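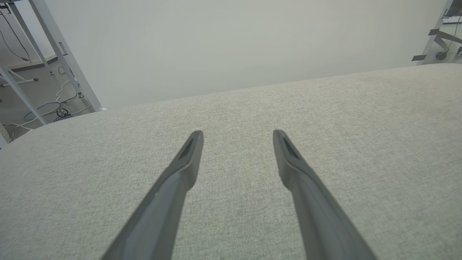
The fingers over the gray cushion, at Larkside.

My brother left the jersey when he moved away. I wanted the machine to fold it before February ended. We called it Relar, and in the shared workshop it had failed 158 times with towels.

"Slower," I told it, although it has no ears.

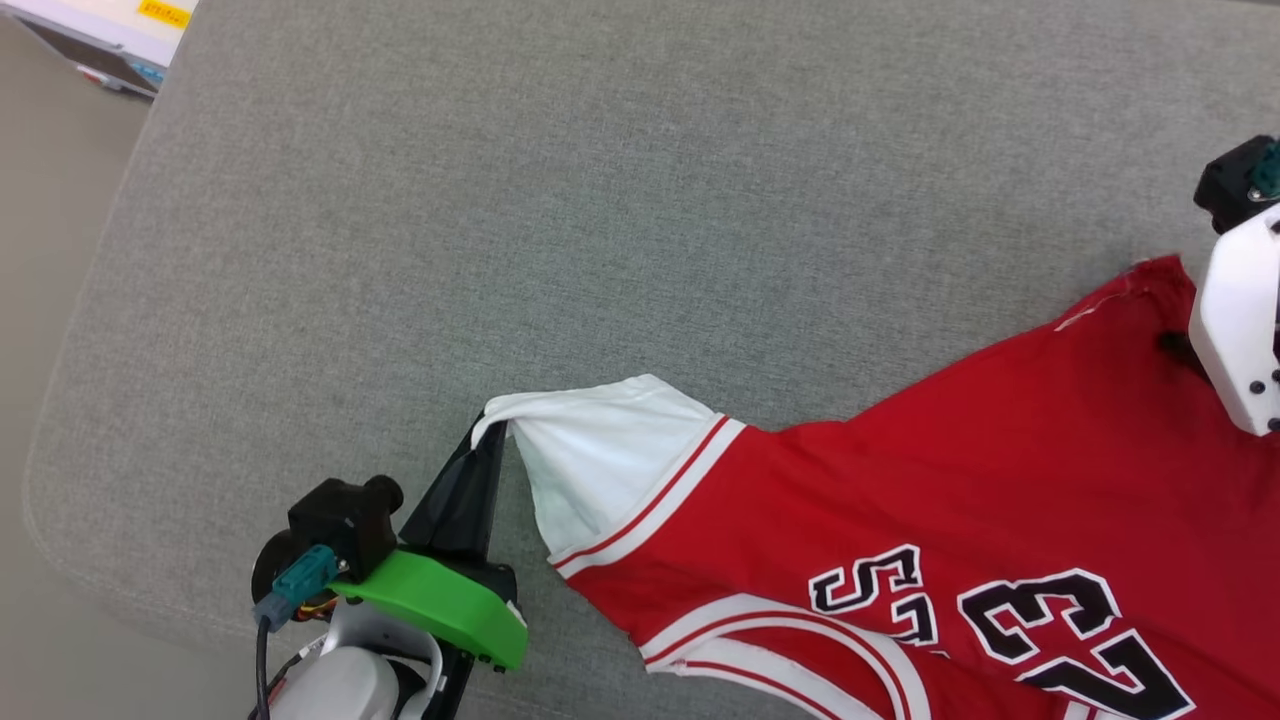

Number 23, held by both grippers.

The left hand had the white cloth, the right hand had the red. I stopped breathing a little — I had 400 lines of code and one old shirt to lose. Then I pressed the key for the next step, and I waited beside the table.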